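Coat rack vs. wall hooks for a tiny entryway?
Home & Apartment > Small Spaces

mudroom_dreamer
Okay, I need opinions before my husband and I stop speaking to each other. We moved into a 700 square foot place in November and the front door opens straight into the living room. No closet, no nook, nothing. Right now everybody's coats live on the dining chairs and on Sunday I sat down to eat and there was a wet mitten under me.

I want hooks on the wall. He wants a standing coat rack because we rent and he has a thing about holes (we lost money on a deposit once and he has never let it go). The wall by the door is maybe three feet wide before you hit the light switch. What do you all have and do you hate it?

pegboardpete
Hooks. Every time, hooks. I've owned three standing racks and every one of them leaned like a drunk by February. You put one heavy parka on one side and over she goes. Holes take a dab of spackle and ten minutes.

thriftyfern
Gonna disagree with Pete a little. The leaning is a base problem. The skinny three-legged ones are terrible, sure, but the kind with one big flat base behaves a lot better, especially if you hang the heavy stuff across from other heavy stuff. I've had a Flotano for years with two adults' winter gear on it and it has gone over 2 times, both of them the dog.

What matters more to me is how far the arms stick out. Measure your door swing before you buy anything! I didn't, and for a whole winter the door smacked my raincoat every time someone came in.

pegboardpete
"Only fell over twice" isn't the sales pitch you think it is, fern

thriftyfern
It was a very large dog, Pete.

lowceilinglou
I was in the same spot last year and went with a freestanding one. I like a square base because it can sit flat against the baseboard, and I wanted some wood in there so it didn't look like office furniture. This is the style I'd point you to:

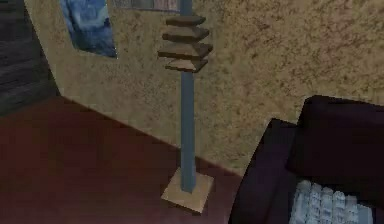 Blue post, light wood-toned base and tiers. The simple look I mean.

I'd put scarves and bags down low if the one you get has anywhere low to hang them, and keep the long coats off the side that faces the walkway. Also, be strict about what gets to live there. Ours is for whatever we're wearing this week and that's all. The rest goes in a bin under the bed.

mudroom_dreamer
Ooh, okay, I like the blue! Our couch is gray and the whole room could use a bit of color. My worry is kids though. We have a four year old who yanks. She doesn't lift her coat off a thing, she just pulls until it comes with her.

gravelroad77
With a yanker I'm on team hooks, sorry. Put one row at grown-up height and one row at kid height. My son started hanging up his own jacket the same week I put a low row in. Before that I'd been nagging for a year.

If your husband won't do holes, try a board. You screw the hooks into a nice piece of 1x6 and then the board goes into the studs with a couple of screws. Two holes to patch when you move, and he can pick the paint.

pegboardpete
^ this is the answer

hallwayhannahb
What about adhesive hooks? I used the Memum ones in my last rental. Great for hats and dog leashes. Do NOT put a winter coat on them. I came home to my coat on the floor with a strip of the landlord's paint stuck to the hook, so there goes your deposit anyway.

lowceilinglou
Fair point about the yanking. If you do go freestanding, tuck it in a corner so there are walls on two sides. A friend of mine put a barbell plate on the base of hers and threw a basket over it. Ugly for a day, then you stop seeing it.

thriftyfern
And check secondhand first. There's a resale shop near me, Stukura, that always has a few out back, and I paid 12 bucks for mine. You get to wiggle it in person, too. Grab it near the top and give it a little shove. If it wobbles empty, walk away.

mudroom_dreamer
Update, I read him the whole thread over dinner. He laughed at the dog. We're going to try gravelroad's board with a low row for the kid, and he's already arguing about paint, so I guess he's on board (sorry). He still wants a rack for guests though. I might put one in the bedroom corner where my bathrobe and his eleven hoodies can fight over it.

Does anyone know if you can hit studs with a stud finder through plaster? This building is old.

gravelroad77
Plaster makes those things crazy. Run a magnet along the wall until it grabs a nail and go from there. And drill a pilot hole first, slowly, or you'll crack it.

pegboardpete
Post pics when it's up. And good luck with the hoodies.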